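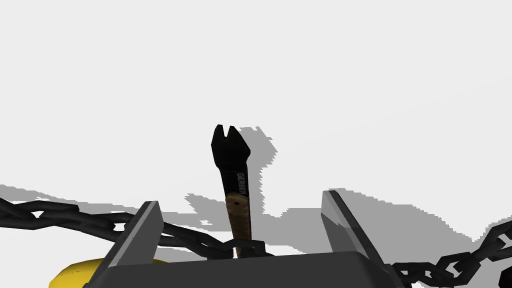
A simulated gripper stands open around a Gerber hand tool, with a length of black chain across its base.

Narnley shops get written rules for testing robot grippers in simulation

Manufacturers and repair shops in Narnley that use robot arms to sort tools and hardware will have a common set of rules for simulated testing from November, under a code of practice released this week by the Narnley Automation Group.

The code covers what a shop should do on screen before a robot arm is allowed to pick up a new kind of object on the floor. It sets a minimum number of simulated attempts, says how failures should be recorded and lists the kinds of objects that need extra care, among them chain, cord, folding tools and anything with a point or an edge.

It is voluntary. Shops that sign on agree to have their records looked at once a year by another member.

Two companies have signed so far: Jandeo, which reconditions hand tools for resale, and Celeo, a distributor of rigging and marine hardware with a warehouse on the east side of town. Both already test in simulation, and both say they had been doing it in their own way.

"We had our spreadsheet and they had theirs, and you couldn't put the two side by side," said Mackenzie Carrier, who led the drafting. "One shop called it a success if the gripper closed on the thing. The other wanted it lifted and held. Those are very different numbers."

Under the code, a pick counts as a success only if the object is lifted clear of the surface, held and set down again inside a marked area. Closing the fingers on it is logged separately as a contact. A pick in which the right object comes up with something else attached is a failure, even when it lands where it should.

That last rule took up more of the drafting than any other, Carrier said. Sorting bins at both companies often hold chain in with other goods, and a gripper that reaches for a tool lying against a chain can bring up both.

"A metre of chain has weight and it swings," Carrier said. "If it comes up with the tool and then lets go halfway to the tray, somebody's hand might be near that tray."

Each new object must go through at least 500 simulated attempts before a floor trial. For at least 200 of those, the object has to be placed with other items touching it or lying over it. Starting positions must be varied, including upright and leaning positions for long objects, and the shop has to keep the list of positions it used.

Failures are sorted under seven headings: missed, slipped, dropped, crushed, tangled, wrong object and stopped by the controller. A shop may add headings of its own but can't merge the ones in the code.

If tangled picks make up more than four per cent of attempts, the object stays off the floor until the grasp plan or the layout of the bin is changed and the full run is repeated. The code does not allow a shop to rerun only the attempts that failed.

A section on the simulation models was added after a first draft went out for comment. It says that every model should be checked against the real object for length, weight and the place where it balances, and that the check should be dated and signed. Folding tools have to be modelled both open and closed if they could turn up either way in the bin. Chain has to be modelled as separate links that can move against each other.

Some shops use a single stiff shape in place of chain to save computing time. The code permits that for planning the path of the arm, but results from those runs can't be counted toward the minimum.

Lighting and shadows are dealt with in a short appendix. Where a robot relies on a camera to find the object, the simulated view should be run at several light settings, with at least one that throws hard shadows across the work surface. Dark objects are singled out. The appendix asks shops to note any attempt in which the system took a shadow for part of an object, whether or not the pick succeeded.

Celeo had asked for the appendix to be made mandatory. It stays as guidance in this version, and the group says it will look at the question again after the first year of records.

Jandeo had concerns of its own, mostly to do with time. The company handles a large range of folding tools, pliers and cutters, many of them second-hand, and it told the group in a written comment that treating every model as a new object would slow it down badly. The final text lets a shop group objects into families if they share the same overall shape and are close in length and weight. One member of the family is put through the full run, and the others get a shorter one.

How close is close enough is left to the shop, provided the limits are written down in advance.

"I'd have liked a firm number there," Carrier said. "We couldn't agree on one. What suits pliers doesn't suit a shackle, and we'd have been there until spring."

The code also sets out what happens when a robot moves from the screen to the floor. The first floor trials must be done at reduced speed, with the guarding in place and one person assigned to the stop control who has no other job during the trial. Results from the floor are to be entered beside the simulated results under the same seven headings. If the two differ widely, the shop is expected to go back and find out whether the model, the camera or the gripper is the cause.

Wear on the gripper is mentioned as a likely source of trouble. Finger surfaces polish with use, particularly where they handle steel, and a simulation set up with new fingers will then give results that are too good. Shops are asked to measure grip at each scheduled service and update the friction value in the simulation to match.

Nothing in the code replaces existing workplace safety law or the robot maker's instructions, and the introduction says so. Where the two conflict, the stricter requirement applies.

The Yu training centre in Narnley will run an evening session on the code for technicians and supervisors, starting at 6:30 p.m. in the main workshop. It will cover record-keeping and model checks, along with a worked run using a chain and a hand tool. There is no charge for members of the group. Others can attend if there is room, and should phone ahead.

The centre is also changing its own course. Students who now hand in a success rate at the end of the gripping unit will be asked for the complete failure log as well, laid out the way the code requires.

Carrier said a few smaller shops had been in touch to ask whether the rules would apply to arms bought second-hand, with older controllers that don't record why they stopped. They do apply. In those cases an operator can fill in the cause by hand — the code includes a one-page form — as long as it is done at the time of the stop and before the next attempt begins.

Printed copies of the code are available from the Yu centre's front desk. Comments on this version can be left there or sent to the group by mail, and will be taken until the end of November.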